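Print
E-mail

A Morning at the Brotberg Pottery Open House

The Brotberg works opens its doors to the public once a year, in March, and I had missed it three years running. This time I signed up early and got a place on the 10 a.m. tour. The drive out takes you past the gravel yards and over a rail crossing, and the sign for the pottery is small enough that I went by it and had to turn around at the feed store.

Parking is in the field across the road. Wear boots if it has rained. The walk from the field to the gate is short, but the shoulder is narrow and trucks use that road.

There were 13 of us in the group. Our guide was Emiliano Figueroa, who runs the glaze room and has worked there since the company moved out of its old building downtown. He handed out safety glasses, told us to keep our hands off anything on a rack, and started with the clay.

Brotberg buys its clay in two forms. The fine stuff for the Campos line of tableware comes in bags as a dry powder. The coarser clay for garden pots comes by the truckload and gets dumped in a covered bay on the north side. It looks like any pile of dirt. Figueroa broke a lump in half and showed us the grit in it, which keeps a thick wall from cracking as it dries. The clay goes into a mixer with water, then through a machine that squeezes out the air, and it comes out the far end as a long gray log that a man slices with a wire.

We spent the most time in the forming room, and I would have stayed there all morning. Small pots are pressed. A slug of clay drops into a plaster mold, a metal head comes down and spins, and a few seconds later there is a pot. Large pots are still thrown by hand, in two sections that are joined at the waist. The woman at the wheel was working on a planter that came up to her ribs, and she did not look up once while we stood there.

Patterned pots take more work than plain ones. The pattern is carved into the mold, backwards, and plaster wears down. A mold with a sharp pattern is good for 76 pots before the edges go soft, and then it is thrown out and another is cast from the master. The masters are kept on steel shelves in a locked room, 429 of them, some for designs that have not been sold in decades. Someone in our group asked if they would ever bring back an old ribbed bean pot that her mother had. Figueroa said people ask every year, and that he would pass it along. I got the feeling he has passed it along before.

From there we went to the drying room, which is warm and smells like a basement. Pots sit on slatted carts for up to 10 days depending on the wall thickness. Then the kilns. There are two, and one was firing, so we could feel it from the doorway but were not allowed any closer. The other was open and half loaded. The loaders leave a finger's width between pieces in the glaze firing because anything that touches will stick for good. They showed us a pair of mugs that had done just that. They are used as a doorstop.

The glaze room was last. The newest glaze is called Ledura, a brown so dark that it goes nearly black where it is thick. It took two years to get right. The early batches ran down the pots and glued them to the shelves. Figueroa keeps a row of the bad ones on his windowsill and was more cheerful about them than I would have been.

The tour ended at 11:30 and let out into the seconds shop. Prices are good if you don't mind a pinhole or a wobble. Bring cash, as the card reader was down when I was there. I bought two Campos cereal bowls with a small flaw in the foot, and a saucer to go under a pot I already own. Check the size before you go. I guessed and it is a little big.

There is also a table where you can ask questions about pots and houseplants, run by the people from Zultutau, the nursery down the road. I got some useful advice. Glazed pots hold water longer than bare clay, so a plant moved from one to the other needs a new watering schedule. Dead leaves should come off at the base with clean scissors. And a heavy pot should be lifted with a hand on each side, never by the rim, where a hairline crack can let go.
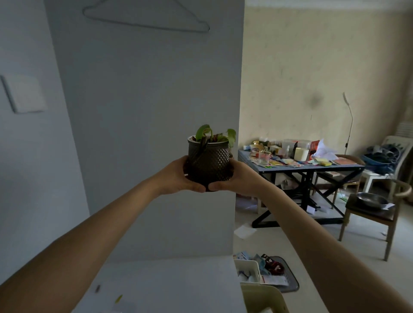 Textured planter with a diamond pattern, held in both hands.

Lunch was a food truck with tamales and a line to match. I ate in the car. The afternoon had a wheel-throwing session for kids and a second tour at 2 p.m., which was full by the time I left.

A few notes for anyone going next year. The tour is free, but you need to reserve, and the list opens a month ahead. The floor in the forming room is wet and slopes toward a drain. There are stairs up to the glaze room and no elevator, though the staff will bring samples down if you ask at the gate. Strollers are not allowed past the clay bay. Restrooms are behind the shop, and the one on the left has a door that sticks.

The seconds shop is also open the rest of the year, mornings only. I plan to go back for a smaller saucer.

Print
E-mail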